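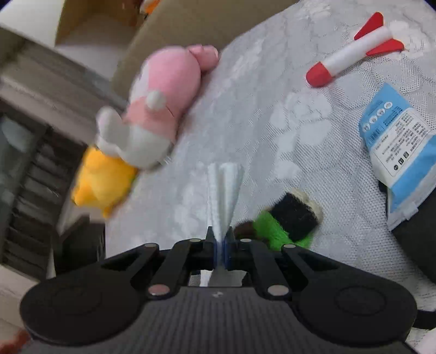 Tissue pinch, white on white. Plush toys and the rocket are behind it.

Home | Forums | Manipulation | New posts | Log in

gripnotes
So the handheld gripper demos are finally trained! 346 demos, all tissues and small soft toys on the quilted cover, and the policy got 97 percent on the plush stuff. On tissue it's way worse and I'm kind of stumped. My hunch is the white background (you can see how little contrast there is around the fold). Anybody tried the Hofstetter crop trick?

sirn_k
Not buying the contrast theory. Your fingertips are dark and the crease shows up gray, so there's plenty to look at. I'd bet on pinch width. How far do you close before you call it a grasp?

gripnotes
Same width for everything, from the Noder config. Hmm.

SerainaLeitner
Well, there you go, maybe :) We had the same thing in April with thin cloth. Made the width a predicted output and retrained with 5 seeds, and four of them got better. The fifth was garbage, no idea why.

zorn_fan
I disagree with both of you, sorry. I'd swap the cover for a dark one first, it's one afternoon of work. Changing the action space means redoing all your baselines.

sirn_k
Sure, but then you've learned it works on a dark cover. Great if you only ever pick tissues off a dark cover.

gripnotes
Fair! Going with width first, then the cover. Will post the seeds here, even the ugly ones.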